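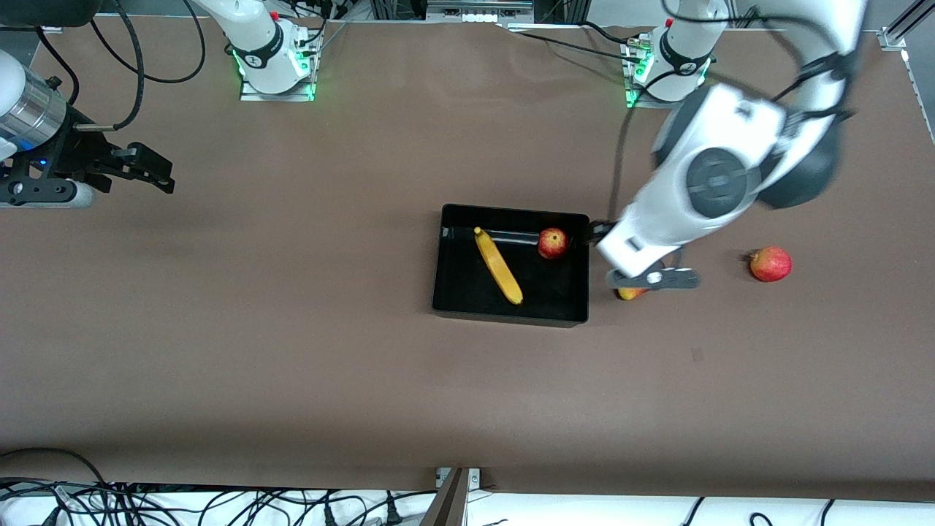

A woman at the Plavville run of this talk told me, before I had my coat off, that fruit doesn't need arranging, it needs eating, and was there going to be a break. There was a break. I've kept her objection as the opening ever since.

Home Talks Workshops Notes Contact

September 27, 2018
By the Treleck Tables desk

FRUIT ON A TRAY — speaker notes, 25-minute version

(Wait for the door to stop banging. Start anyway.)

Leave the apple-and-banana slide up through the first part. Ask who would serve a tray like that to guests. Few hands. Ask who would eat from it standing up in the kitchen. All the hands, including the ones that were on phones.

Point one: the tray does the work. Low walls, dark color. Yellow and red on black look like you meant it. Put the same banana on a beige plate and it looks like somebody's lunch got left behind. I own a beige plate. I have feelings about it.

Point two: the banana goes down first. It is the only common fruit with a direction, and everything else has to negotiate with it. Lay it on the diagonal and you get two corners to fill. Lay it parallel to the edge and you have parked it.

Apples after that. Back corner first, snug against the wall so it can't wander when the tray is carried. A second apple can wait on the table until you know where it's going. People rush this and end up with both apples on one side and a tray that looks like it's listing.

(Skip if running late: the Zerouali bowl story. The short form is that we bought a deep bowl for 242 dollars and the fruit at the bottom was never seen again until it announced itself.)

Point three: bruises. Turn the bad side down. I used to give a speech here on honesty in presentation, and at Flultell a man in the front row laughed until he had to step out. Turn the bad side down, and eat that one yourself tonight.

Ripeness — bananas hurry apples along and apples hurry bananas along. They are bad influences on each other. For a tray that will be out one afternoon, ignore it. For a tray that lives on the counter, separate them.

Exercise, 11 minutes. One tray per pair, one banana, two apples. No grapes. Somebody will ask for grapes. Grapes are how people avoid making decisions.

Walk around. Don't fix anyone's tray. Last time I fixed a tray and it came out worse, and they were nice about it.

Questions. The usual one is citrus: same method, but oranges roll, so use a tray with walls. Then somebody asks whether to wash the fruit first. Yes. Dry it, too.

Handouts are in the blue folder, 100 copies, the ones with the typo in "pear."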